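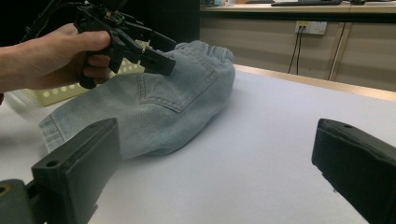
松紧腰的牛仔裤怎么叠才不会散开？
先把两条裤腿对齐，从裤脚往上折到腰头下面，再折一次，最后把腰头那一截翻下来压住。

我以前叠牛仔裤是很随便的，对折再对折，往抽屉里一塞就完事。结果每次抽一条出来，旁边的全跟着塌，腰头那圈松紧还会自己弹开，气得我有一阵子干脆全挂起来（然后衣架不够用了）。

现在我都在桌上叠，床太软，怎么抹都抹不平。裤子摊开以后别急着折，先捏住裤腰和裤脚轻轻抻一抻，再用手掌从上往下捋一遍。后袋那块布厚，又有双线，容易拱起来，我会让后袋朝外，折痕尽量避开袋口。裆部多出来的那个小三角往里收，整条裤子就是直直的长条了，这一步真的省不得！

松紧腰有个小麻烦：褶子多，比裤腿蓬。我的办法是先把腰头两边往中间拢一下，用手压一压再折。刚洗完的裤子一定要干透，尤其是松紧那一圈和口袋底，摸着有点潮就再晾一晚。

洗的时候翻过来，扣子拉链都弄好，浅蓝色的我跟深色的分开洗。水不用热，脱水600转就够，转太高裤腿上全是死褶，后面叠起来很费劲。晾的时候我习惯倒着夹裤脚，裤腰自己往下坠，干了以后裤腿挺平的。

收纳盒我用的是Zonholm的布盒，竖着放，一个刚好塞8条。之前还买过Likley的硬盒子，样子好看，可惜矮了一截，盖子老是合不上，后来拿去装袜子了。抽屉浅的话就别竖放，卷起来更合适：从腰头开始往裤脚卷，卷紧一点，最后把裤脚翻出来一圈包住。出门装箱子我也这么卷，塞在箱子边上，中间留给衬衫。

有些人问要不要熨，我基本不熨。膝盖那里皱得厉害的话，喷一点水，用手拉平，挂一夜就行。

裤脚磨白了的、线头松了的，叠之前先挑出来放一边，攒几条一起补。我那一堆从一月攒到现在，还没动针呢。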